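20 Jan 2012
Textile room, cloth and table notes

Started at the long table. Surface had picked up lint again from the Girard fleece samples, so I wiped it down with a barely damp rag, let it dry, then went over it with the tape roller. The seams between the boards hold the most. Ran a plastic card along each seam and got a fair bit of gray fluff out. No more metal rulers for this please, there are fresh scratches and the finer weaves catch on them.

Checked for raised edges by dragging an old stocking over the boards, both directions. Snagged once, near one of the seams. Sanded that spot by hand and waxed it. Second pass was clean.

Then cloth. We are down to three kinds that are worth keeping out:

Ollcombe plain weave, washed. Light, creases at once and keeps the crease. Good for practice folding because you can see where the last fold was.

Pluvia, the brushed one. Heavier, falls flat on its own, hides creases. Sheds for the first few washes. The unwashed pieces are still in the bag under the shelf and should stay there until somebody has run them through.

Wolloso blend. Stretches on one diagonal and hardly at all on the other, so corners never meet the second time. I've put it at the bottom of the pile.

Weighed the Ollcombe before washing, 211 g for the large piece. Haven't weighed it again since. It needs a full day on the rack first and the rack was full of Pluvia.

Wash notes: 4 pieces in one load is too many. They came out twisted together and the hems had rolled. Did 2 at a time after that, no softener, and the hems were fine. Softener makes the plain weave slippery and it slides off the pile, which we found out in June and then forgot. I've written it on the lid of the detergent box.

Dropped cloth versus laid cloth. I've been going back and forth on how to put a piece down at the start so that each go is comparable. Laying it out by hand gives a neat start but it depends on who does it. Dropping it from a fixed height is quicker and gives a proper heap. Marked 50 cm on the side of the cabinet with tape as the height to drop from. Pinch it in the middle, hold it over the table, let go, leave it alone. No patting it down afterward.

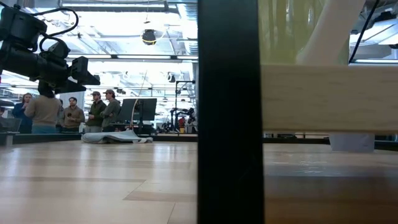
With a middle pinch you usually get one peak and the rest spreads out low around it. With a corner pinch it goes long and thin and half of it ends up folded under itself, which takes much longer to sort out. For now use the middle pinch. If a piece lands with an edge hanging off the table, pick it up and drop it again, and don't write that one down.

Unfolding from a heap, by hand, what seems to work: find any hem, follow it with two fingers to a corner, lift that corner well clear, then follow the next hem along. Going for the peak first feels natural but you only get the middle of the cloth and have to put it down again. Brushed cloth is harder for this since the hem feels nearly the same as the rest. A line of contrast stitching along the hem might help. Did one Pluvia piece in red thread as a trial, tension was off on the last side, will unpick and redo.

Lighting. The shine on the boards under the overhead lights makes pale cloth hard to read at the edges when you stand at the end of the table. From the side it is fine. I'd like to try a matte cover sheet, but a loose sheet will creep along with the cloth, so it would have to be clipped or taped all the way around. Masking tape leaves residue if it sits over a weekend. Ask whether there is any of the low tack stuff left in stores.

To do
Redo red hem on the Pluvia piece
Weigh large Ollcombe when properly dry
Iron two of the plain weave pieces and leave the others as they are, keep them in separate piles
New tape roller refills, we have one left
Low tack tape, see above
Find the lid for the pin box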